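Skiramell cup sorting — README

Student project, robotics elective. Repository maintained by Hermine Gisler. Last edited Sep 12, 2019.

What this is

Recordings and scripts from our class project on sorting drinks into paper cups with a single arm. The arm works from the right side of a white table. The gray cup and the yellow cup stand near the wall, and the drinks are a red can, a green bottle and a small yellow bottle. Small pieces of red and blue tape on the tabletop are position markers. Please leave them where they are between runs.
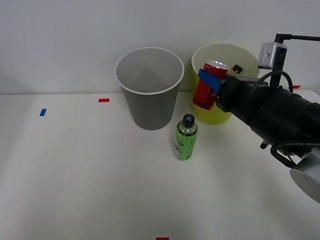
The release has 285 runs, split between the two teams in the class, Bosari and Priren. Each run is one folder with the video, the joint log and a text file giving the instruction the team was working from. Folder names start with the team name, so sorting by name keeps them apart.

Of these, 73 runs are marked "retry" in the index. They are complete recordings, but the team repeated the same instruction afterward. Keep them in if you want failed grasps — leave them out if you only want clean runs.

Known problems

The joint log and the video start at different times in the first 20 Bosari folders. Use align.py before plotting anything. The red can also covers part of the yellow cup from the side view when the arm holds it in front, so don't rely on that view alone to label what is in the cup. 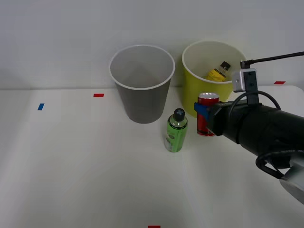
Running the scripts

1. Copy the data folder next to the scripts folder.
2. Run check.py. It lists any folder with a missing file.
3. Run align.py on the Bosari folders.
4. Run plot.py with a folder name. Logs over 1,000 lines take a while to draw.

Send corrections to Hermine with the folder name in the subject line.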